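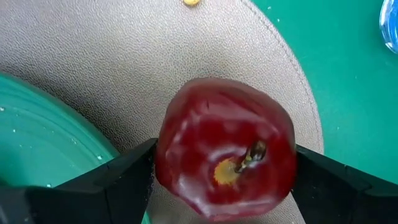
*A red one, stem and all.*

**Storing apples without a root cellar, is it worth it?**

**collia_orchard_gal** wrote:

Hi everybody! Long-time reader, and I finally have something to ask. We moved into the old Trornetti place last fall and it came with 10 apple trees, which I was thrilled about until they all came ripe in the same two weeks. We ate them, we gave them away, I made more applesauce than any family should own, and the rest went into the garage in cardboard boxes. By January they were wrinkled as an old glove and the whole garage smelled like cider (not in the nice way).

So before I go through it again this year, what are you all doing? There's no cellar here and my husband is not digging one. I've got the garage, a mudroom that gets pretty chilly, and a spare fridge that's mostly full of his bait.

---

**Ye-ji Kong** wrote:

Welcome! First thing I'd ask is which trees you have, because some apples just won't keep no matter how sweetly you treat them. Early summer ones go mealy on me in a couple of weeks. The late, hard, sour ones that make your face fold up in October are the ones to put away, and they're lovely by February.

Second thing, wrap them. I use plain newspaper, one sheet to an apple, and it takes me a whole evening with the radio on, but I look forward to it all year. My grandmother did it that way, and hers lasted until the lilacs bloomed.

---

**mudboots_walt** wrote:

I'm going to disagree a little with Ye-ji, and I hope she'll forgive me, she knows I think the world of her pies. I wrapped for years and quit. You can't see what's going on in there! One goes soft and by the time you smell it you've lost its neighbors too. Mine sit bare in shallow trays, one layer deep, and I look them over on Sunday after breakfast. Anything with a bruise gets eaten that week.

Your garage probably got too warm and too dry. Mine did the same till I moved everything to the north wall and set a pan of water on the floor.

---

**Ye-ji Kong** wrote:

Forgiven, Walt, but the paper is exactly what keeps the bad one from touching its neighbors! And I do check. I squeeze them. You get a feel for it.

---

**mudboots_walt** wrote:

Squeezing is how you get bruises, dear.

---

**skirnovov_hill** wrote:

You're both right as far as I'm concerned, I wrap the best 20 for the holidays and tray the rest.

To the original question, throw out the bait and use that fridge. Apples in a plastic bag with a few holes poked in it, bottom drawer, as cold as it'll go without freezing. Keep them away from your carrots or the carrots turn bitter. I had six bags in there last winter and finished the last of them in May, and they still had some snap.

---

**collia_orchard_gal** wrote:

Oh, you people are wonderful, thank you! I read the part about the bait out loud and got a look. We've settled on half the fridge for me, and I'm trying trays in the mudroom for the others. Ye-ji, I don't know what the trees are, the sellers only said "reds and a green one." Is there somebody I could mail a few to in the fall?

---

**Ye-ji Kong** wrote:

Try the Aydoğan nursery, they look at fruit for free if you bring it in with a couple of leaves still attached. Bring three or four from each tree, and write the tree on the bag, because I forgot to once and had to start all over.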